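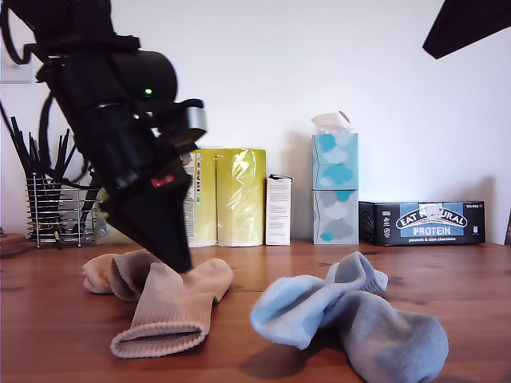
Estíbaliz Nieto wrote to object that my previous entry on laundry at the Carretero residence had been too kind to the weekly schedule, and that a posted timetable is of little use to a tenant whose shift ends after the laundry room has closed. Her objection is fair, and I wish to respond to it at proper length.

The schedule was adopted in August of last year, when the building had four working washers and a long record of complaints. Each floor received one evening. Tenants who missed their evening were permitted to use the room before 10 in the morning, provided that no other resident had signed the sheet. The arrangement was modeled on the one in use at Skultano Court, where I lived for seven years and where it gave satisfaction.

It must be said that Skultano Court housed mostly retired persons. Carretero does not. A number of residents work nights at the Iromton bakery, and for them the evening hours are working hours. The morning allowance was intended to serve this group, but the sign-up sheet is usually full by the time they return home. I did not give this enough weight in my earlier remarks.

On the matter of left items, my position is unchanged. Clothing found in a dryer at the end of a cycle should be placed on the folding table and left there. It should not be put on the floor, and it should not be moved to the hallway. Single socks are to be kept until the end of the month. Upendo Rweyemamu has asked whether they might be pinned to the notice board, and I see no objection, although the board is small and already carries the fire notice and the bicycle rules.

The question of detergent is separate. Several residents continue to use far more than the machines require, and the residue is passed on to the next load. Half a cap is sufficient for ordinary wear. Wool should be washed cold and dried flat at home.

I have written to the management office to request that the room remain open overnight for a trial period. The reply mentioned noise, and the apartment directly above will need to be consulted. Residents who hold a view on the matter are invited to leave it in the comments, with their floor number.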